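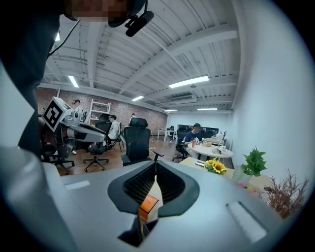
Come Spend Your Saturdays Folding Letters With Us

Okay, so I run a little pen pal club out of the upstairs room at Dillis, the stationery shop on the harbor side of Skistport, and I need people. Quite a few people! We've grown a lot since last winter and the same handful of us can't keep writing everything.

The club is called Walavov (long story, it was a typo on our first poster and we kept it). We match folks in town with folks who'd like to get real mail, mostly older people living alone, plus a bunch of kids at the school out on the Najjar road. Last year we sent 2214 letters. I still can't believe that number, and my hand hurts just typing it.

What I'm looking for is letter writers, plain and simple. You'd get two pen pals to start with, and you'd write to each of them twice a month. A letter can be one page. It can be about your dog, the bus, the soup you burned, whatever's on your mind. You don't need nice handwriting (mine is awful, ask anybody who's gotten a birthday card from me) and you don't need to be a good speller. If your hands give you trouble you can type and print, we have a printer up there that works most of the time.

You do need to be 16 or over, and I'd like you to stick with it for at least six months. That part matters to me more than anything else on this page. People get attached, and it's rough when a pen pal goes quiet after three letters.

I asked the current bunch what they'd tell a new person, and got more answers than I could fit.

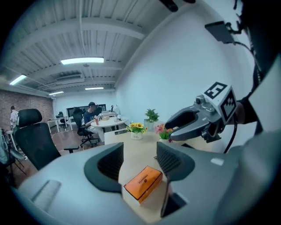

One of them said she'd been scared she would have nothing to say, and that by the second letter she was running out of paper and writing sideways up the margin. She also said to tell you the chairs upstairs are hard and to bring a cushion, so, bring a cushion.

It's unpaid, I should say that up front. We cover the paper, envelopes and stamps, and there's coffee. If you come in by bus we'll pay you back for the fare, just hang on to the ticket. The shop gives us 400 envelopes a season, bless them, and we get through every one and then buy more.

You can write at home if that suits you better. Lots of people do. But Saturday is when we're all together, doors open at 10 in the morning and we wrap up by one, and I'd love it if you came to at least the first one so I can match you up properly. I like to chat for a bit before I pick your pen pals. There are 70 people on the waiting list for a writer right now and I know most of them a little by now, what they like, who wants jokes, who'd rather hear about gardens.

Also, if you read or write Spanish or Polish, please please get in touch, even if you can only manage one letter a month!

To sign up, leave a note at the counter at Dillis with your name, a phone number and a few lines about yourself. Put Walavov on the front so it gets to me. I'll call you back within the week, usually in the evening.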